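Mugo Minibus Hire, Ernusbridge — review

We booked a 17-seater with driver from Mugo for my sister's wedding in August. The job was to get guests from the hotel in Ernusbridge to the church at Flerkovden, on to the reception, and back again at midnight.

Booking was done by phone with Tracey Hollis. She asked for both postcodes and the number of pushchairs, and emailed a quote the same afternoon. The total was £500, with £200 of that paid up front as a deposit. A firm in Wirnmont wanted more and would not wait past eleven.

The bus arrived ten minutes early. It was clean inside, the seat belts all worked and the heating could be turned down from the back. Legroom is tight in the last row and my uncle moved forward after the first trip. There is a small step at the side door which slides out, useful for anyone in heels.

Our driver was Bradley Bunting. He knew the lane to the church was narrow and took the longer way round by the reservoir — it added a few minutes but we were still in our seats before the bride.

Two complaints. The ribbons we had asked for were white, not ivory, and the invoice came with the wrong surname on it. Tracey corrected the second within the hour.

I would use them again for an evening do, though for an airport run I'd want a bigger boot. 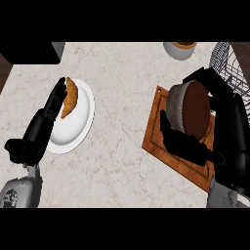 Four large suitcases is the limit with every seat taken, so ask about the trailer when you book.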